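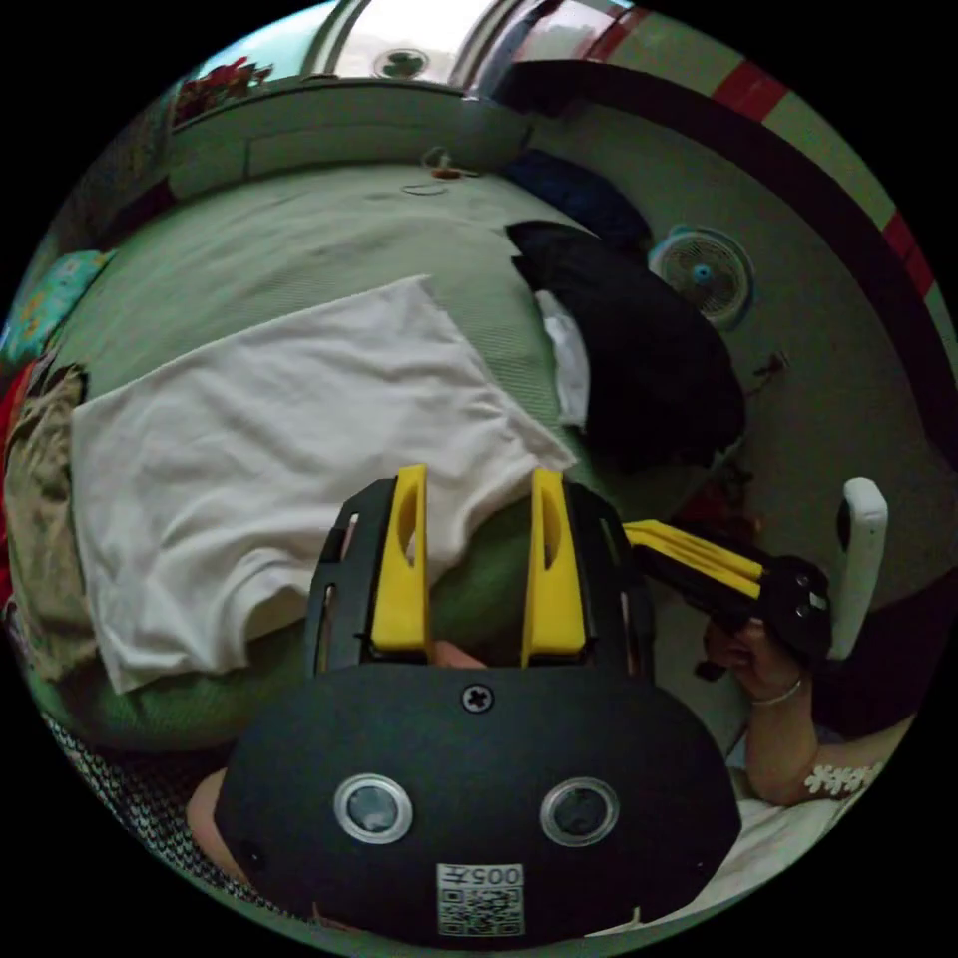
**Figure 2.** Two yellow gripper fingers above a bed.

### 6. Do pregnancy stories really lift a celebrity's standing?

Publicists in our sample took it as given that a pregnancy story raises public warmth toward a star. We doubt the evidence is that strong. The claim rests mostly on the Nellura panel, which asked readers how they felt about a star right after they had read a friendly article. A warm answer at that point says little about what they think a month later.

We coded 147 gossip items from two sites, Ranton and Thevar, all published in March. Items that announced a pregnancy did draw more comments. Many of those comments, though, were about clothes, the venue, or other readers. Only 6 items drew comments that mentioned the star's work at all.

The Pesus score, often quoted in the trade press, counts every comment as a sign of interest and gives an insult the same weight as a kind word. We recomputed it with hostile comments left out, and the gap between pregnancy items and ordinary red carpet items shrank on both sites. On Thevar it was gone. Whether the small gap left on Ranton means anything, we can't say from one month of data.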